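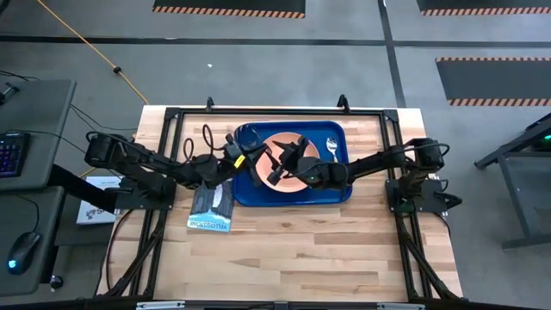

*Dos brazos robóticos sobre una mesa de madera, con un plato redondo junto a la pinza izquierda.*

# Ustport abre el registro municipal de instaladores eléctricos

12 de septiembre de 2026

El Ayuntamiento de Ustport ha abierto el plazo de inscripción en el nuevo registro municipal de instaladores eléctricos autorizados, que entrará en vigor en enero. Podrán solicitar el alta las empresas y los profesionales autónomos que trabajen en instalaciones domésticas y pequeños locales dentro del término municipal, incluidos los barrios de Plorkitz y Clutier.

La inscripción exige acreditar la habilitación profesional vigente, un seguro de responsabilidad civil y 16 horas de formación en verificación de instalaciones de baja tensión. La tasa única asciende a 12 euros.

Según la concejalía de Vivienda, el censo provisional reúne a 492 profesionales. «Los vecinos podrán consultar quién está habilitado antes de encargar una obra en su domicilio», señaló la concejala Dorota Pietrzak durante la presentación.

El registro contempla además una línea de ayudas de hasta 1,000 euros por vivienda para la sustitución de cuadros eléctricos antiguos. Los trabajos deberán ser ejecutados por un instalador inscrito, que entregará al titular el certificado correspondiente y una copia del esquema de la instalación.

Jinlong Qin, gerente de la firma Cui, pidió que la tramitación se mantenga abierta también de forma presencial — una parte del sector carece de firma electrónica. El Ayuntamiento atenderá las solicitudes en su sede electrónica y en la oficina de Clutier, con cita previa.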